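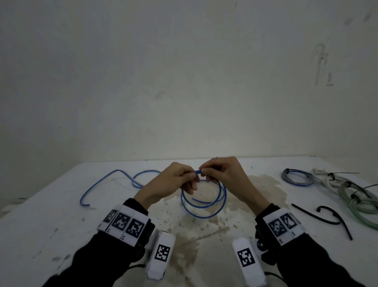
Cable and Wiring Group – Rendum Shared Workshop

About us

We are the group in Rendum that makes the wiring for the machines. The workshop itself is a members' workshop on the ground floor of the old Antoniuk mill building, built in 1955. People come here after work to build things they cannot build at home because of the noise, the dust or the neighbors. Our group has a white table by the wall, two cabinets and one long shelf, and we share the soldering corner with the radio people.

Most of our time now goes to one machine. It is called Elta, and it is a small robot arm on a rail, which will take parts from a tray and put them in the drill press. The mechanical group started it in June. They made the joints and the base, and they asked us for everything that carries current or air. At first we thought this would be the small part of the work. It is 5 joints, and each joint needs power, a signal line and enough free length to turn without pulling.

How we work

We do the cables by hand. A cable is taken from its coil, laid along the table to see how it wants to bend, and then the end is prepared between the fingers. Blue cable, gray cable and tubing all stay on the table together while we work, so that we can compare the lengths before we cut anything. What is not needed is coiled again and tied. The table has stains from many evenings and we stopped trying to clean them.

Our rules are few:

Every cable gets a label at both ends before it goes into the machine.
Leave a hand's width more than the drawing says.
No cable tie is pulled fully tight until the arm was moved through its whole travel.
If you cut something wrong, write it in the book. We do not ask who.

The book is a paper notebook. In it you find the length of each cable, the joint it belongs to and the person who made it. We tried a spreadsheet, but people with flux on their fingers do not like to touch a keyboard.

Testing

Before a new cable is accepted, it goes on the bending rig. The rig is a wiper motor with a lever, and it bends the cable 3000 times. We measure the resistance before and after. Two of our first cables for the elbow joint did not pass, both broken at the same place near the connector, and after this we changed the clamp. The drawing of the new clamp hangs on the cabinet door and you may copy it.

Who we are

The group is led by Khrystyna-Mariia Demchenko. She worked for many years in the repair of elevators and came to the workshop to fix a sewing machine. She orders the material, keeps the book in order and teaches the first evening for new members. Other members come from different jobs: a baker, two students, a retired surveyor, a person who repairs bicycles. You do not need any education in electronics. You need patience and good light – the light we have.

Connectors and tubing we buy from Brondov, a shop on the other side of the river, where our members pay the trade price. Small remains go in the box under the table, and any member of the workshop may take from it.

Visit us

We meet in the evenings from 6:30, when the mechanical group is also in the building. There is place for 20 people in the workshop at one time, so please write to us before you come with friends. The entrance is from the yard, the gray door, and the bell must be pressed long. Bring closed shoes. Tools are here, but if you have your own wire stripper that you like, bring it also.

If you have a machine at home which needs a new cable set, you can bring it to the table. We do not repair it for you – we show you how, and you do it with us next to you. Material is paid at the price we paid. For bigger machines please send first a drawing or a simple sketch with the lengths.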